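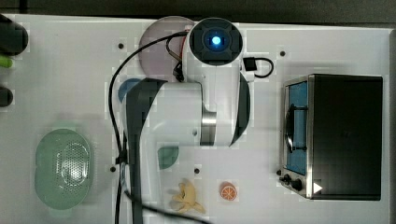 Search this site... Go

Home Projects Painting Sewing Kitchen About Subscribe

Workshop Notes > Newsletter > Furniture

The Bench That Would Not Take Paint

2021-10-04

My aunt Catherine Galbraith gave me her hallway bench in March, with the understanding that I would do something nice with it. She did not say when. I put it in the garage, set a bag of potting soil on it, and considered the project underway.

It's a plain pine bench with a lift-up lid, the kind people keep boots in. At some point it had been varnished the color of strong tea, and then varnished again by somebody who felt the first person had been timid. My plan was a soft green on the base and bare wood on the lid. I'd seen one like it at Moncrieff, the consignment place out by the old rail yard, with a price tag that made me put my hands back in my pockets.

I started the way I always start, which is by skipping the sanding. The can said the paint would stick to anything. I believe it did stick, for one evening. The next morning I set a coffee mug on the end of the bench to admire my work, and when I picked the mug up it took a perfect green circle with it. I did what any experienced crafter would do and painted over the spot.

Jeanie Drummond came by that week to return my clamps. She ran one fingernail down the leg and a ribbon of paint curled off like orange peel. She didn't say a word, but she did leave me the clamps for a while longer.

So off it all came. I scraped what would scrape, which was nearly everything, and wiped the rest down with a rag and a lot of muttering. Then I sanded properly, first with the coarse paper and then with the medium, until the shine was gone and my forearms had opinions. The lid took the longest. There's a groove around the edge that no sander ever made will fit into, so I did that part with a scrap of paper wrapped around a paint stirrer.

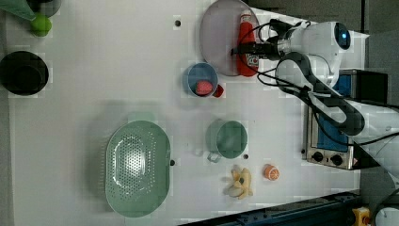 The second thing I'd skipped was primer. Old varnish likes to bleed through light colors, and pine knots do it too, so a pale green bench can end up with brown freckles. I put on one coat of a stain-blocking primer, let it sit overnight, and found two knots already showing through. They got another coat. After that the green went on without any drama, and I gave it a second coat the following day mostly out of suspicion.

For the lid I wanted the wood to look like wood. I wiped on a clear finish with an old T-shirt, thin coats, with a light rub of fine paper in between. Keir MacLeish, who builds actual furniture and is very patient with the rest of us, told me to do the underside of the lid as well so it wouldn't cup. I'd have left it. I have left it on other projects, and I can show you the lids.

The cushion was supposed to be the easy part. I had a piece of foam already and bought a remnant of striped canvas for the cover. If you're thinking of stripes for your first box cushion, please think of something else. I lined them up on the top and the front, and then I turned the corner and the stripes went their own way. I've put that corner against the wall. Apinya Chaiyaporn says piping would have hidden it, and she is right, and I'm not doing piping.

All in, I spent just under 30 dollars, not counting the first can of paint, which I'm choosing not to count. The hinges are the originals. I soaked them in vinegar, scrubbed them with a toothbrush, and then had to go out and buy a toothbrush.

A few of you asked what I'd use for the same job on a piece that gets kicked a lot. Same primer, then a harder enamel on the base, and leave it alone for up to 14 days before anybody puts boots near it. It'll feel ready long before that. Mine felt ready too, and there's a small dent by the left foot in the shape of a vacuum cleaner.

Next time I'll have Heather Niven's drop-leaf table to show you, assuming I can get the leaf to drop. If you've got a stuck hinge story or a better way into that groove, reply to this email. Aunt Catherine has seen the bench, by the way. She asked whether I'd thought about blue.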